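Home Help Board > Cleaning and Tidying > Living Room

Everything lands on the round table. How do you keep it clear?

Asked in October
5 answers hidden as duplicates, 3 shown
Viewed 581 times

We have one round table in the living room, with a cloth on it, in front of the sofa. It is the only flat surface between the front door and the kitchen, so everything gets put down on it. Face masks, dust cloths, bottles, bits of packaging, mail. I clear it in the evening and by the next afternoon it is full again.

I don't want to get rid of the table. We eat snacks there and my son does homework on it. I also don't want to take the tablecloth off, as the top underneath is scratched.

Two things I'd like to know:

How do other people stop a table like this from filling up?

What is the right way to clean a fabric tablecloth that has had cleaning cloths and bottles sitting on it? Can I wash it with the cloths or should it go separately?

I have looked at a storage cart from Nosstead but it costs nearly 100 dollars and I would like to try something cheaper first.

Comments on this question

How big is the table? A tray might take up the whole thing.

(Asker) Big enough for four people if nobody needs elbow room.

Answer 1
Marked as helpful by the asker

The table fills up when the things on it have no other place to go. Before you buy anything, stand at the table and sort what is on it into four groups: trash, laundry, things that live in another room, and things you use at the table. Do it once with everything, even the small stuff.

Trash goes first. Used disposable masks, wrappers and torn packaging can all go straight in the can. If you keep unused masks, put them in a closed box by the front door where you need them. Don't save a mask that has been lying out with cleaning supplies. Throw it away and take a new one.

Dirty cloths go in the laundry the same day. I hang a mesh bag on the inside of the hall closet door and drop them in there. When the bag is half full I wash it. Damp cloths should be spread over the edge of the tub to dry first or the bag will smell.

Bottles go back with their caps on tight. Wipe the bottom of each one before you set it on a shelf. If a bottle has no home, give it one under the sink.

What is left should be small enough to fit on one tray. When the tray is full, something has to leave.

For the tablecloth, shake it outside, then check it for spots in daylight. Read the care label. If it is cotton or a cotton blend you can normally wash it cool with regular detergent, but wash it separately from your cleaning cloths. Cloths pick up grit and product, and fluffy ones shed lint that shows badly on anything dark. Skip fabric softener on the cleaning cloths. It makes them absorb less.

If you don't know what spilled on the tablecloth, rinse that spot in plain cold water before it goes in with detergent. Never put bleach on a spot when you can't say what is already there.

Comments

(Asker) Did the sorting tonight. The trash pile was the biggest. Thank you.

Does the mesh bag go in the dryer too?

I take the cloths out and line dry them. The bag dries in an hour on a doorknob.

Answer 2

Get rid of the table. Sorry but that is what worked for us.

Comments

She said she wants to keep it.

Answer 3

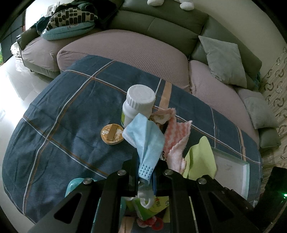 Answered by Dymphna Ó Gríofa
Member, Cleaning and Tidying
Edited once

My table is round too, with a dark slate-blue cloth and an L-shaped sofa behind it, and it collects the same kind of thing as yours. A light blue mask, a white bottle with a screw cap, a crumpled pink zigzag cloth, a folded yellow-green one. I agree with most of Answer 1 but I would change two points.

First, the tray. A tray on a round table gets used as a second table, and people pile things on it and next to it. I do better with a lidded basket on the floor at the end of the sofa. Anything on the table at bedtime goes in the basket, and I empty it in the morning.

Second, keep your cloths by color. Mine are one color for dusting and another for the kitchen. It saves sniffing them to guess where they have been. I bought a pack from Dustik and they are fine, but cut-up towels do the same job.

On a dark cloth a lint roller is quicker than shaking. Roll from the middle out to the hem. I wash mine every second week on cool, inside out, and hang it over two chairs so it doesn't crease.

Comments

Thanks, the basket sounds easier with a kid. What size is yours?

(Dymphna Ó Gríofa) It holds about one evening's worth. If you go bigger you won't empty it.

Benedikt Rüegg: Lint rollers leave a sticky film on some fabrics. Try the underside first.

Log in to add an answer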